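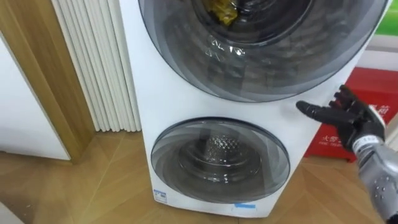
15 de octubre de 2023

Ha llegado la factura de la luz y otra vez no entiendo nada. 171 euros por dos meses en los que, según yo, hemos sido unos santos. Lavar de noche, planchar de noche, el lavavajillas a las tantas, y yo levantándome a tender medio dormido para que la ropa no oliera a trapo por la mañana. Todo por la dichosa tarifa nocturna de Drisley, que me vendieron en primavera con un gráfico muy bonito de barras verdes. Las barras siguen en la web. El ahorro, yo no lo he visto.

Esta tarde me he sentado con las facturas del año pasado y las de este encima de la mesa de la cocina, y un lápiz. Lo primero que salta a la vista es que la parte fija pesa muchísimo, y eso me lo cobran igual si pongo una colada a las tres de la madrugada que si me voy un mes a la playa. Lo segundo, que el precio del kilovatio de noche es más bajo, sí, pero el de la tarde lo han subido una barbaridad. Y por la tarde se cena. A mí nadie me va a convencer de hacer las lentejas a las cuatro de la mañana.

Luego está la letra pequeña. El descuento de bienvenida se acaba en noviembre. Lo pone en la página del final, debajo de un párrafo sobre el planeta. No digo que sea un engaño, supongo que será todo legal, pero si una cosa es buena la pones en la primera hoja y con letras gordas.

He estado leyendo el foro otra vez, que es mala costumbre antes de cenar. Medio foro jura que ahorra un dineral y el otro medio jura que le roban, y ninguno de los dos bandos cuelga una factura completa. Uno decía que desde que se cambió paga la mitad. Resulta que en el mismo mensaje, tres renglones más abajo, cuenta que puso ventanas nuevas y quitó el acumulador del pasillo. Pues hombre.

También he vuelto a mirar el enchufe medidor Laur que compré en verano. Me costó 32 euros y lo que he sacado en claro es que el televisor apagado gasta muy poco, casi nada, y que el frigorífico viejo gasta bastante, cosa que ya sospechaba por el ruido. La caja prometía «conocer tu hogar». Yo mi hogar lo conocía ya. El aparato se desconecta de la red cada vez que hay tormenta y pierde los datos del día, de manera que la gráfica de septiembre parece una dentadura. Tengo que comprobar si lo que suma al mes coincide con algo de la factura, pero me da una pereza tremenda.

Lo que más me irrita es el tono con que te lo cuentan. «Cambia tus hábitos». Mis hábitos estaban bien. Lo que ha cambiado es que ahora duermo peor, porque el centrifugado se oye desde la cama aunque cierre la puerta, y la vecina de abajo me saluda en el portal de una manera más seca. Puede que sean imaginaciones. El temporizador ayudaría si yo me fiara de dejar una máquina con agua funcionando mientras duermo, y no me fío. Ya se inundó una vez la casa de mis padres, en Flisedov, por un manguito de nada, y hubo que levantar el suelo entero.

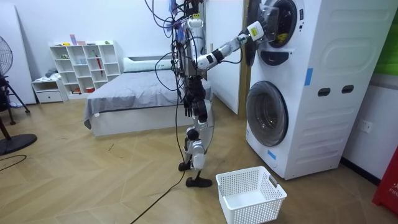 Que exagero, me han contestado en el foro cuando he puesto mis números, y que dos meses no prueban nada: hay que comparar el año entero, con su invierno, y mirar los kilovatios antes que los euros, porque el precio sube y baja por su cuenta y eso no es culpa de la tarifa. Que además, si solo muevo la lavadora y sigo cocinando y calentando agua por la tarde, lo raro sería ahorrar.

Me ha fastidiado porque tiene parte de razón. Los kilovatios no los había mirado. He vuelto a la mesa, he buscado los consumos y, en efecto, hemos gastado algo menos que en el mismo periodo del año pasado. Poco. Sigo sin saber si es por la tarifa, porque el otoño ha venido templado o porque estuvimos fuera en la boda. Seguramente por la boda.

En lo del agua caliente no había caído. El termo es un Grevwood de cuando nos mudamos y se enciende cuando le parece. Le podría poner un reloj de esos de ferretería, de ruedecita, y que calentara de madrugada. Si luego aguanta el calor hasta la ducha de la tarde es otra historia; en la hoja del fabricante dice que sí, y en la hoja del fabricante decía también que era silencioso. El de la tienda quería venderme uno nuevo por 800 euros, «se amortiza solo». Le pregunté en cuánto tiempo y se puso a buscar un catálogo.

Decido lo siguiente: aguanto hasta que se acabe el descuento, apunto los kilovatios en la libreta azul el día 1 y el 15, y dejo de poner coladas después de las once. Si sale más caro, que salga. La plancha, de noche, porque a esa hora hay radio buena.

Mañana llamar a Drisley por el cargo de «servicios adicionales», que no sé qué servicio es y no recuerdo haberlo pedido. Comprar pinzas.

Entradas recientes
El seguro del hogar y sus exclusiones
Pan de masa madre, segundo fracaso
Por qué he dejado de mirar la previsión a diez días
La boda, el autobús y los zapatos
Enchufe Laur: primeras dudas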